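Arm opens the drawer fine for a while, then starts slipping off the handle – what do I check?

Posted in Small Arms & Benchtop Cells

drawer_dan_ny

Hi all, first post here, so sorry if this is in the wrong spot. I look after one arm with a two-finger gripper, and its whole job right now is pulling a kitchen drawer open and pushing it shut again. We call the cell Jarkberg, and the routine that runs it is called Nudeo, in case anybody recognizes either of those (I'd be amazed).

It starts out great. First thing in the morning it grabs the bar, pulls, lets go, lovely. Then somewhere past 80 cycles the fingers start landing a hair to one side, and by 104 yesterday it was closing on air. If I re-home the arm it behaves again for a bit.

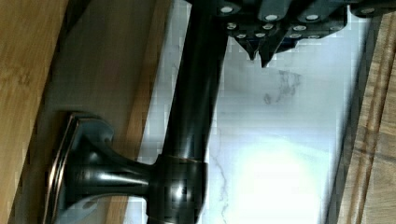 The fingertips are the original ones, never swapped, and I wipe them down every evening. I haven't touched the camera mount or the grip force since February. My taught approach comes in near the upper part of the bar, well clear of that thicker collar where the post joins, and I picked that spot so the fingers would have plain round bar to close on. Should I be looking at the gripper first, or the arm, or the drawer itself? I'd rather not reteach everything if it's one loose screw.

Ilse Haberkorn

Start with the drawer, Dan! I know it's the boring half, but I lost most of a winter to this on my own cell before I looked at the furniture.

Put a strip of tape on the cabinet, pencil a line where the drawer front sits when it's closed, and run your cycles. Mine was creeping out 2 mm at a time when the arm pushed it shut, and the approach point never knew about it. I fixed it with a slightly longer push at the end of the close move, plus a short pause before letting go.

If the pencil line stays put, go to the gripper. Power the arm down and lock it out first, please, then wiggle each fingertip by hand. There shouldn't be any play you can feel. Check the finger screws next, using whatever torque your manual gives, and don't guess at it (I did, and stripped one). After that, the bolts between the gripper and the wrist. A tiny bit of looseness there shows up as a big miss out at the tips. 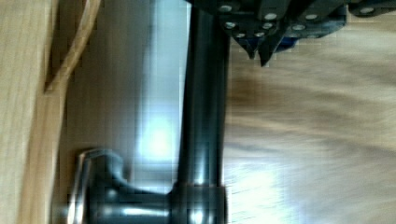 Do I have to reteach the grasp point after tightening the fingers?

Check it before you reteach anything. Jog in slowly to the saved point with the gripper open and see if the bar sits evenly between the tips. If it does, leave it alone and run a few slow cycles. If it's off to one side, touch up that single point and keep the old one saved under another name, so you can go back.

One more thing – you said re-homing helps. That makes me a little suspicious of my own drawer theory, because homing the arm wouldn't move a drawer. Do you happen to close it by hand when you re-home? I always did, without thinking about it.

yen_fan_6

had same thing, was the cable. it was pulling on the wrist whenever the arm turned. give it more slack and clip it further back. took me 6 tries to find a spot where it didn't snag on stuff

also dont crank the grip force up, it just hides the problem and chews up the pads

dralville_bench

I'll add my two cents on round handles, since we have a bunch of these on the Dralville rig. Flat pads on a round bar only touch along a thin line, so a small miss turns into a slip pretty fast. We went to pads with a shallow groove and the drawer pulls got a lot calmer. You do need to slow the last bit of the approach, or the groove edge bumps the bar and nudges the drawer before you've closed on it.

Something else to try is writing down the finger opening at the end of every close. Good grasps on the same spot should all read nearly the same. When the reading starts wandering, stop there and look, don't wait for it to miss. Ours gets written on a clipboard next to the e-stop, very high tech.

And pull straight! If your path has even a slight curve in it, the bar wants to roll out of the fingers toward the end of the travel. Easiest way to see it is to run the pull at a crawl and watch the tips against the bar the whole way out. 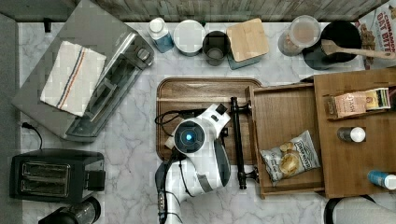
Update from drawer_dan_ny

OK, tape is on and the pencil line is drawn. Ilse, yes, I do shut the drawer by hand every time I re-home. I feel a bit silly. By lunch the front was sitting proud of the line, so I've added the longer push and the pause, and I'm going to run it through the afternoon. Finger screws were all snug. I also moved the cable clip back while I was in there, so if it's cured I won't know which one did it, but I can live with that. Grooved pads are on the list for later.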